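Rundero Sorting Set, four-part: review
Posted March 4, 2021 under Sewing room, Storage

Supplied by: Estitz, Erkanbridge
Price paid: £75 including delivery
Contents: compartment organiser, steel tray, perforated basket, clear table sheet

The Rundero set is sold for sewing tables and repair benches. It consists of three open containers and a transparent sheet to lie under the work. None of the parts has a lid and none of them lock together. I bought it to replace a collection of food tubs and have used it on one table for cutting out, pinning and mending.

Organiser

White plastic, four rows of four cells, all square and all the same size. The walls are one piece with the base, so the layout cannot be changed. A cell takes a standard bobbin lying flat with another beside it, or a reasonable quantity of shirt buttons. Press studs, hooks and hem weights all fit. Anything long does not: tracing wheels, seam rippers and full-length zips have to go elsewhere, and this is the main fault of the part. Two merged cells along one edge would have solved it.

The internal depth is 19 mm. That is shallow enough to pick a single pin out with the fingertips, but the tray has to be carried level. I tipped it once on the way to the cupboard and the contents of the bottom row went into the row above. White is a sensible colour for dark buttons and a poor one for pearl.

Steel tray

Rectangular, stainless, with rounded corners and a raised rim. On my kitchen scales it weighs 1026 g, which is heavy for its size and useful in practice, as it stays put when knocked by an elbow. The rim has been turned over properly and I found no burr on it with a cotton bud. Needles and pins slide to the edge without catching.

The finish is polished and reflects any lamp directly overhead. With a ceiling light on, fine pins are difficult to see against the glare. I moved a side lamp lower and the problem was reduced, though not removed. A brushed finish would be better and I would expect it to cost the maker no more. The tray is not magnetic. Estitz's listing implied that it was; the wording had been corrected when I last looked.

Basket

Pink plastic, perforated on the sides with small rectangular openings, solid at the rim. It is meant for cut pieces and work in progress. I used it for Sakai cotton in a medium weight, folded once, and for offcuts. Smooth cloth goes in and out without trouble. Loose weaves and anything with a raw edge will snag in the openings now and then, so overlock first or line the basket with paper.

The corners are rounded, and flat pieces therefore curl slightly at the ends if they are cut close to the size of the base. The rim is stiff and did not flex when I lifted the basket by one side, full.

Sheet

Clear plastic with rounded corners, laid loose on the table. It came rolled and took two nights under books to lie flat. Chalk wipes off with a damp cloth. Tailor's wax does not, and needs washing-up liquid. It is not a cutting mat and the leaflet says so. A rotary cutter will go into it.

Because the sheet is transparent, a printed grid or a paper pattern can be put underneath and read through it. I have found this the most useful function in the set. Static is a nuisance on dry days, when thread ends cling to the surface.

Use so far

I began in July and have put over 2000 small items through the organiser and the tray, mainly buttons from a job lot. No cracks, no rust, light scratching on the steel. The leaflet gives no washing temperature for the plastic parts – I have washed them by hand.

Verdict

Good tray apart from the finish, adequate basket, organiser too uniform. The sheet justifies a fair share of the price. If Rundero sold the parts singly I would buy the sheet and the tray and leave the rest. 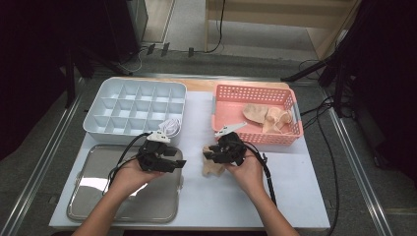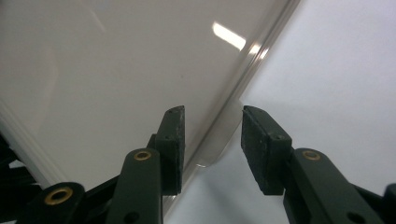 One reader disagrees about the organiser, and writes that equal cells are easier to label and that zips belong on a hook in any case. The same reader asks whether the sheet yellows near a window. Mine has been kept out of direct sun, so I have no result to give on that.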